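Ticket 529: Label printer at Jamberg counter skips every other label
Status: Closed
Opened in February, 9:20 a.m. 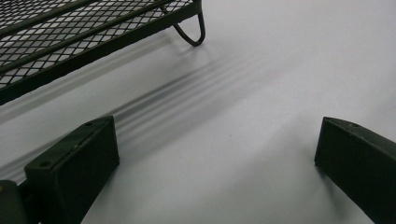

Attachment 1: green mesh rack, right end with wire leg

Reported problem: The Cliretti printer at the Jamberg counter prints one shelf label, feeds a blank, then prints the next. It started after the switch to the new Grarnum label rolls. Same result from both registers.

9:45 Restarted printer and print service. No change.

10:05 Printed a test page from the printer's own menu. It skips there too, so the Isah stock software is ruled out.

10:30 Checked settings. Label length was still set for the old stock. Changed it to match the new rolls and saved. Skipping stopped for 6 labels, then came back.

11:10 Cleaned the gap sensor with a dry swab and ran calibration. The first pass failed with error 300 — media not found. Moved the sensor one notch left and ran it again. Passed.

11:40 Sent the full price update, 620 labels. No blanks. Print slightly light on the left side, darkness raised one step.

Resolution: Wrong label length plus sensor out of position for the new rolls. Recalibrate whenever the roll type changes. The back office printer still has old stock — leave its settings alone until that runs out.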